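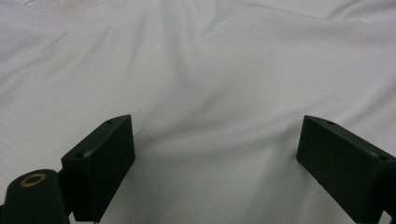

Step 4. Set up the delicates cycle on your Jurna washer. I keep this one for anything thin and stretchy, like white fabric with rows of tiny dots all over it. Turn the dial to 2 and set the spin to 500 (I go lower for silk!).

Step 5. Pull everything out as soon as it beeps and lay it flat, sleeves out, to smooth the wrinkles by hand. 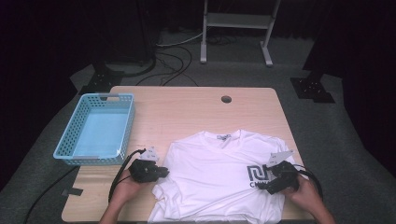
Arvid Nordin wrote in to say that 500 is still too fast for his wool, and he stays at 200.

Caution: never add bleach to the softener drawer.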